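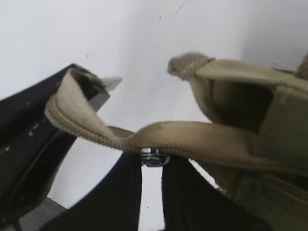 Strap, beige, with zip.

Workshop notebook, Graslow rink, skate room
Sunday, morning session before the Clutton away game

Carried over from last entry: uneven edges on the left skates of the second pair of defenders. Three skates came back after the last home game with the same complaint, inside edge biting, outside edge washing out on crossovers. Checked all of them with the square and magnet bar before touching anything. Inside edge high on each, by the same amount as far as the bar can show. All were done on the Fogh in one sitting, so the fault is in the set-up and the skates are fine.

Fogh, checks in order:

Wheel dressed, fresh arc cut with the diamond. Diamond has a flat starting on one side, turned it in the holder and re-clamped. Will do for a while longer, but put one on the order.

Holder jaws cleaned. Found a line of packed swarf and old honing oil behind the rear jaw. Jaw was not closing parallel. Picked it out with a scriber, wiped down with spirit, closed on a bare test blade and could see no light along the length.

Height screw had crept. The lock nut was finger tight. Reset against the test blade, nut nipped up with the spanner, then a paint-pen line across nut and body. If the line is broken, stop and reset before doing any player's skates.

Test blade cut after the above: edges level on the bar at toe, middle and heel. Repeated after taking the blade out and putting it back in. Still level. Either the jaw or the screw could have caused it and both were corrected together, so I can't say which it was. Should have cut a blade between the two. Noted for next time.

Left skates recut. Two light passes to cross out the old hollow, then finish passes with oil. Outside edges came up without taking much steel. One blade has a nick under the ball of the foot which is deeper than I want to chase in one go. Left it in, stoned the burr off, and marked the card.

Goalkeepers. Both on the 25 mm hollow at present. The younger one asked for something sharper for the push off the post. Did not change it on a match day. Suggested trying it at midweek practice on the spare pair, one step at a time, and coming back with a yes or no. The wheel will need a full re-dress either side of that job, so do goal skates last on the night.

Replacement runners. The Plolard steel is in, job card 2088. Fitted one pair to the spare boots. Observations:

- Seats well at the front hook. Rear needed a push with the heel of the hand before the bolt would start. The old pair in the same holders did not need this.
- Supplied profile is flatter through the middle than our template. Traced both on card and laid one over the other, difference is plain at the heel. Either we re-profile every new pair or we get a second template and let people choose. No decision today.
- Factory edge is not usable. Long burr on both sides. Must be cut before anyone goes out on them, so keep them in the locked drawer until that is done. The drawer with the laces does not count as locked.
- Steel feels harder on the wheel, more noise at the same pressure. Slowed the pass and it settled. Check for blueing at the toe whenever anyone is in a hurry.

Sticks. Cut down one for the winger, plug refitted with hot glue. Two more in the rack have soft blades at the heel, pressed with the thumb and they give on one side only. Taped over the shaft end in red so they go to practice and not into the match bundle.

Helmets. Went through the screws on the cage clips. 3 missing, all replaced with the short ones. The long ones stand proud inside the shell and should be taken out of the tray altogether, will do that when I have another tray to put them in.

Rink side. Ice was brittle at the far end during the early skate, chipping behind the net, fine at the bench end. The players blame the edges for this and so did I the first time. Compared a pair before and after the session and there was no change on the bar, only some dulling. Passed on to the ice crew. If it is like that again, I would rather they look at the slab reading before I take steel off anybody's blades.

Travelling kit for Clutton. Their skate room has a bench and a socket and not much else, and the socket is on the wrong wall. Packed:

hand stone, fine and medium
magnet bar and square
spare runners, cut, in sizes for the first two lines
rivets, rivet tool, backing block
short cage screws
extension lead, the long one
oil, in the bottle with the lid that holds
towels

The Fogh stays here. Moving it last season cost us the alignment and most of an evening to get it back. Anything worse than a stone can fix gets a runner change on the bench.

Open items
Diamond, order one, check the thread against the old holder first.
Nick on the defender's left, look again after the match.
Rear seat on the Plolard runners, measure against the old pair, with callipers this time.
Template question.
Goal skates, midweek, last on the night.
Wheel guard screw is stripped, holding but not properly. Drill and tap when the room is quiet.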